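The Order of the Shoes by the Door

By Aušra Mets

In my mother's apartment there was a small rug behind the front door, and on it lived all the shoes of the family. Nobody wore them past the rug. Guests took off their boots, my mother looked at their feet, guessed the size and gave them a pair of slippers. I was maybe seven when I got this job for myself, and I took it seriously. The best pair went to my grandmother and the worst to my uncle.

Now I live in a building with 64 apartments, and when I go up the stairs I still look at what people keep at their doors. In winter you see mostly boots on old newspaper. From June it is slides. Everyone has them, the student on the second floor and the retired dentist above me also. They are light, they dry quickly, and a person can step into them with a bag of groceries in each arm.

They also do not stay together. A laced shoe is somehow tied to its partner, because you sit down and take off both in the same place. A slide you kick off while walking. One stops at the door, the other goes under the radiator, and in the morning you stand on one leg like a stork and look for it.

I asked Priedītis, who has a small shoe shop near the market, how he keeps his summer models in order. He sells two makes, Sumia and Perkar, and he has strong opinions about both. The Sumia sole is softer, he told me, but the Perkar strap keeps its shape longer. About order he was even more strict. Each pair is placed side by side, toes in the same direction, straps in one line. When a customer tries one on and puts it back crooked, he waits until this customer leaves, then he goes and fixes it.

"If the straps are level, the pair looks new," he said. "If they are not level, it looks like somebody died in them."
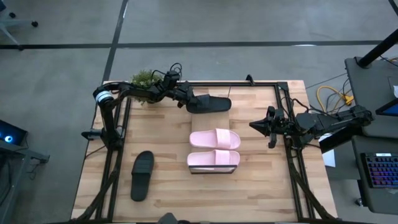 At home I tried his method for one month. I gave the slides a low platform, only a flat wooden box turned upside down, and I made the rule that a pair goes on the box together or it does not go on the box. The height helps more than I expected. On the floor a shoe is part of the floor, and the foot pushes it away without asking the head. On a box it becomes a thing that was put there.

My husband did not follow the rule in the first week. He put one slide on the box and left the other wherever it was, and he considered this to be half of the work. I said it was none of the work. We discussed it longer than the subject deserves.

Color plays a role too. Our pale slides are easy to find, even in the evening when the hallway lamp is off. With black ones it is different. We have two black pairs, his and our son's, one size apart, and they mix without end. Priedītis advised me to put a dot of nail polish inside the heel, where the foot covers it. I used red for my son and left my husband's without a dot — he felt that nail polish was not for him.

Cleaning is simple if you do it often. I wash the soles in a basin with warm water and dish soap, and I go along the grooves with an old toothbrush. Then I stand them against the wall of the balcony, in the shade. I once left a pair on the radiator overnight, they were from Sillari and not cheap, and in the morning the left one was curved like a banana. I wear them still, in the garden.

My mother visited us at the end of the month. She took off her shoes, looked at the box for some time and moved the pairs so that the toes pointed to the wall. Mine had pointed to the door. We have not agreed about this yet, and she is coming again in the fall.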